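Drovlow workshop puts hand-held grippers on a fixed service round

2021-12-29

The Drovlow workshop has changed the way it looks after the paired hand-held grippers used at its garment handling station. Finger pads, pivots and linkages are now inspected on a set round, and the two tools of a pair are serviced together. Until July the work was done only when an operator reported a fault.

The station is used to record how knitwear is picked up, turned and laid flat. An operator holds one gripper in each hand and works on a garment on the table. The recordings are passed to the Liapis group, which uses them to set up the automatic folding cell on the floor below. Any play in the hand tools is carried into the recordings, and from there into the cell.

"A pad that sits slightly askew will still pick up a jumper," said Paraskevi Vasilakis, who is in charge of maintenance at the workshop. "The operator corrects for it with the wrist and does not notice. The cell has no wrist to correct with, so we see the error there, two weeks later, as a missed pick."

Each tool is taken out of use after 500 recorded grasps. The count is kept by the recording software, which puts a notice on the operator's screen and will not open a new session until the tool has been signed off. A check takes 20 minutes if no parts have to be changed.

The round begins with the pads. Both are wiped with a damp lint-free cloth and left to dry. Fibre is then lifted from the pad edges with a wooden pick. Metal picks were withdrawn from the bench in July, after scratches were found on a new set of pads. Solvent is not used on the pads at any stage.

The jaws are then closed by hand under a bench lamp and the gap between the pads is compared from top to bottom. If it is wider at one end, the pad screws are slackened, the jaws are closed on a flat steel gauge, and the screws are tightened again with the gauge in place. The gauge is drawn out upwards. Drawing it out sideways was found to pull the pads out of line again.

Edge wear is judged against a reference pad kept in a drawer at the bench. Rubbing at the top corners is accepted as long as the gripping face is sound. A pad is replaced if the face has become rounded, if it has lifted from its backing, or if a thread can be drawn through the closed jaws without resistance. Pads are always replaced as a set across both tools, so that the operator has the same grip in either hand.

The pivots come next. The tool is held by its body and each link is moved from side to side with finger pressure. Movement in the plane of the jaws is normal. Movement out of that plane means that a ring or its pin is worn, and the link is removed. One drop of light oil is put on each pivot with a needle bottle and the jaws are worked until no more oil comes to the surface. Surplus oil is wiped off before the tool goes near any cloth.

Fasteners along the linkages are checked with a torque driver set to the figure on the tool's card. Thread lock is applied only where a fastener has been found loose at two checks running.

The last step is a trial on knitted fabric. Ada Cirillo, who runs the trials, uses garments with several kinds of stitch in one piece, as ribbing, openwork and plain knit each show up a different fault. Ribbing tends to slide if the pads do not meet squarely. Openwork catches on a raised pad edge. Plain knit stretches if one jaw arrives before the other. 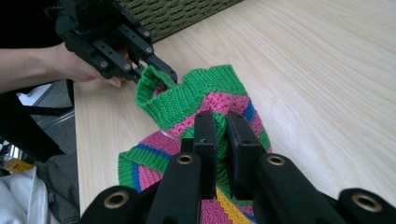
Trial on a multicoloured knitted garment, with the second gripper at the green ribbed band.

In the trial the operator pinches a fold, raises it a hand's width, holds it and lets it go. This is repeated at the band, on the body of the garment and on a sleeve. The tool passes if the fold leaves both pads cleanly and there is no pulled loop in the knit. A tool that fails goes back to the pad stage and the round is started again from there.

Cirillo said that most failures are traced to fibre packed behind a pad, where it cannot be seen with the jaws closed. "Wool is the worst for it," she said. "It works its way in behind the pad and sets like felt. You take the pad off and there is a neat little wedge there, and that is your misalignment."

The linkages have also been altered. The earlier tools had pins running directly in the link material, and the holes wore oval in use. The present ones have brass-coloured rings pressed in at the pivots. Worn rings are pushed out on a small hand press and new ones fitted from the same side, with a stepped drift to keep them square. The work was planned by Michalis Pappas, who also drew up the cards for each tool.

Pappas said the hand press had been chosen over a powered one for the sake of feel. A ring that starts to go in crooked can be felt at the lever and backed out before the link is damaged. A link that has been split is scrapped and not glued. The workshop holds 3 spare links of each pattern, a level that has so far covered the demand.

New rings and pads are supplied by Zondeck. Incoming pads are measured for thickness on arrival and sorted into matched sets, and the sets are bagged together with the date of receipt. Odd pads are kept for bench tests and are not fitted to tools used for recording.

After the rings or pads have been changed, the opening of the jaws has to be measured again. The tool is connected to the bench computer, closed fully, opened fully, and closed on the steel gauge. The three readings are stored under the tool's number. If the closed reading has moved from the previous one by more than the limit on the card, the linkage is taken apart and the rings are examined before anything is adjusted in the software.

Vasilakis said this last point had been the hardest to settle. Under the earlier practice a shifted reading was simply zeroed out, and a tool could drift through several sessions with its readings looking correct. Zeroing is now locked and needs a second signature.

The recording table is included in the round. Its top is wiped and checked for rough spots that might snag a loop, and cables below table height are moved clear of the operator's knees. Lint on the floor around the station is taken up with a vacuum cleaner. Compressed air is not allowed there, as it drives fibre into the pivots.

Records are kept in Vamside, the maintenance log already used for the folding cell. Entries for the hand tools and the cell can now be read side by side, so that a missed pick can be followed back to the tool that made the recording. Sotiris Tsolakis of the Liapis group said the link had already been used to withdraw a batch of recordings made with a tool that had a loose outer link. The batch was made again after the repair.

Operators have been asked to report any change in feel between checks, including a click on closing, a jaw that is slow to open, or a trigger that has become heavier. Reports are entered against the tool number and the tool is put aside until it has been looked at. Spare pairs are kept on the shelf beside the bench and must be exchanged as pairs.

A shorter check for use at the start of each shift is being written by Pankaj Maurya. It will cover pad cleaning, the closed-gap comparison and a single pinch on ribbed fabric, and will be done at the table by the operator. The full round will stay with the maintenance bench.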